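Notes > Household > Storage

Print this page | E-mail this page

Dry storage for off-season clothes, second winter

Posted Tuesday, April 7, 2026 by Wichai Sangkhawat

The apartment in Kandbridge has one exterior closet, on the north wall, and it runs damp from November until the heat goes off. Last year I lost a wool coat to mildew. This winter I moved everything out of the closet and into lidded bins, with a cheap hygrometer in each one.

Baseline first. The closet averaged 68 percent relative humidity with the door shut. A bin packed on a dry day and left alone held 59 percent. The same bin with 300 grams of silica gel got down to the mid-forties and stayed there for 17 days before it started to climb. After that I recharged the gel in the oven at low heat and put it back.
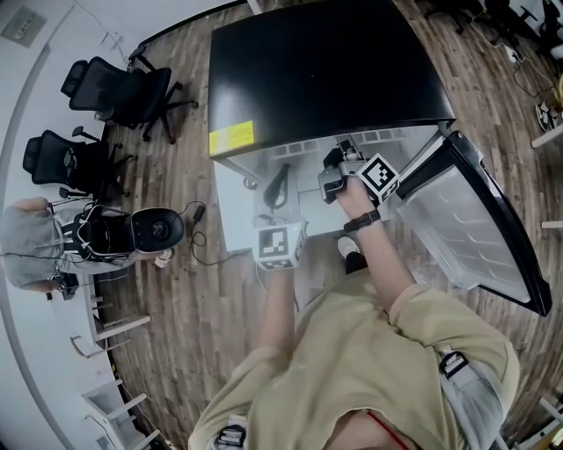 Storage bin with black lid and translucent sides, on the wood floor.

Lid fit matters more than wall thickness. The bins I bought at the Tresolbridge hardware store have a flat rim with no gasket, and the reading drifted up almost 5 points a week without desiccant. A strip of foam weatherseal on the rim cut that by half. Press it down well at the corners, where it tends to lift.

Packing order, for anyone repeating this: gel at the bottom in a cotton bag, sweaters next, coats folded once on top. Hygrometer against the side wall so it can be read through the plastic. Do not pack anything straight off the drying rack. Cotton that feels dry can still carry enough water to use up a bag of gel overnight.

I have not tested vacuum bags. The down jackets stay on hangers in the hallway.

Comments (3)

Nilsuwan: What oven temperature for the gel? Mine has the orange indicator beads and I scorched a batch.

Wichai: 240 F, two hours, spread thin on a sheet pan. The orange beads don't like anything much hotter.

prirnance_dan: Check the hygrometers against each other before trusting a 5 point difference. Salt test in a zip bag, overnight. Two of mine were off by more than that out of the box.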